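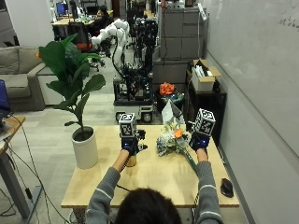 Progress report, second period
Glove-based demonstration capture for a shared-workshop mobile arm
Submitted to the Zeltalent small projects fund

1. Status

The build is on schedule for the capture side and four weeks behind on the arm side. Both gloves report finger and hand data to the workshop computer. Both marker cubes are mounted and tracked. The mobile base drives under manual control. The arm has not yet replayed a recorded task from start to finish, and the June milestone has been moved back accordingly.

Spending stands at 2118 dollars. The largest item this period was the second glove. A replacement motor driver for the base cost 262 dollars and was not in the original budget. It was paid for from the line for fasteners and sheet stock, most of which came out of the workshop scrap bins.

2. Gloves and marker cubes

The left glove carries the white cube on top of the hand, with printed fiducial patterns on its faces. The right hand has a cube of the same kind. Finger motion comes from the glove sensors. Hand position and orientation come from the cubes, as seen by the fixed camera at the work table.

The first cube mount used hook-and-loop tape. It shifted by several millimeters over a long session, and the error went straight into the wrist position. The present mount is screwed to a plate and has held its calibration between sessions. Two sets of markers were reprinted on matte paper after glare from the ceiling lights caused dropouts.

The left glove is still wired. Its cable runs along the near side of the table and limits how far the operator can turn the wrist. A longer, softer cable is on order from Belkadi.

3. Tasks recorded

The task list was drawn up with household handling in mind. Rigid objects were recorded first: small cylinders, boxes, a mug. Flower handling was added this period. A wrapped bouquet is laid on the table and the operator works on it with both hands, taking hold of a stem low down while the other hand stays near the blossoms.

The log now holds 654 recordings. Of these, the rigid-object set is fully checked. The flower set is checked only in part, for these reasons:

Petals and wrapping paper can block the view of a cube. When one cube is lost for more than a few frames, the recording is marked and set aside.

Paper moves when touched. The software has no model of it, and the recordings keep no measure of its shape beyond the camera view.

Grip force on a stem is low. The glove sensors give finger position only, so a light grip and a firm grip can look alike in the data. A thin pressure pad for the fingertips is under test.

White wrapping against a white cube gave some false corner detections. Raising the contrast threshold removed most of them at the cost of slower startup.

4. Mobile base and arm

The base frame, wheels and cabling are complete. The white arm is bolted to the base and moves through its full range with no load. Under load the second joint overheats after 10 minutes of continuous motion and the controller shuts it down. The cause is a gain setting carried over from the previous controller. New settings are being tried one joint at a time.

Recorded hand paths are converted to arm paths by the Sement library. The conversion works for one-handed tasks. Two-handed recordings cannot be replayed on a single arm, and for those the plan is to clamp the object in a bench fixture and replay one hand only.

5. Changes to the plan

The original proposal called for a second arm. This has been dropped. The money will go to the pressure pads and to a spare glove battery. The demonstration planned at the Druvavia open workshop will use the rigid objects. Flowers will be shown as recorded data only.

6. Next period

Finish joint tuning and repeat the load test.
Fit the new left cable and recalibrate both cubes.
Check the rest of the flower set.
Build the bench fixture.
Replay one rigid-object task without operator input.

A request to carry the unspent travel line into the next period is attached as a separate sheet.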